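I caught the train up to Fesside with a notebook and a list of questions about planners, most of which I'd thrown out by the time the tea was made. The person I'd gone to see leads the planning side of Kultesdale, the manipulation stack the Nindton group has been building, and they'd asked me to leave names out and stick to the software. Fine by me!

I began with the obvious one: why write another planner at all?

"We didn't want to," they said. "We had a perfectly good sampling planner and it found paths all day long. The trouble was the layer above. It would pick a grasp, hand it over, and the planner would burn its whole time budget finding out the arm couldn't get there."

So they moved the reachability check forward. Kultesdale now scores grasp candidates before any planning starts — 28 per object by default — and only the best 4 go through to the expensive bit. I asked how they'd settled on those numbers and got a laugh. "Somebody typed them in last December and they've never been bad enough to change."

Most of the testing goes on in simulation, on kitchen counters with a few groceries set out. We had one open on the big monitor while we talked, and I kept losing my thread looking at it.

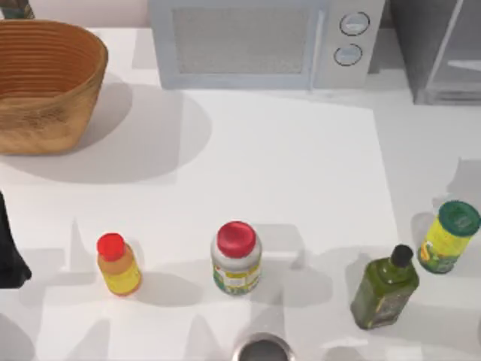
*A simulated counter-top layout, with the gripper at the left and four containers along the front.*

I said the yellow bottle looked like the easy one. It's upright and has clear counter between it and the gripper. They agreed, mostly, and then pointed at the jar with the dark green lid over on the right. "That's where I'd look first. It's leaning, so a top-down grasp isn't really top-down any more. If your code quietly assumes everything stands up straight, that's the jar that will tell you."

The shadows got us on to perception, which lives in a separate package called Dunne. I'd assumed shadows were a solved problem (I write about this stuff, I don't do it) and was put right fairly quickly. "Plain white surface, soft grey shapes all over it. An early version of our segmentation loved those. It would give you a lovely confident mask of a shadow." They now vary the lighting between runs and log every mask that has no depth to go with it.

A full overnight batch is some 1,000 layouts. What comes out in the morning used to be a folder of text logs, and this was where my host got properly animated, because the thing they're proudest of is the replay viewer. You click a failed run and it drops you at the moment the plan was rejected, with the reason next to it. "It took two of us ages and it isn't research. I'd give up the clever scoring before I gave that up."

Does it carry over to the real arm? "Bits of it. Reachability does, pretty well. Contact is still rough — friction especially — and I wouldn't trust our slip numbers for anything."

Next on the list is replanning while the arm is already moving, which at the moment means stopping dead and starting again. I asked when that might land and was offered another biscuit.

*Written up 22 Aug 2020*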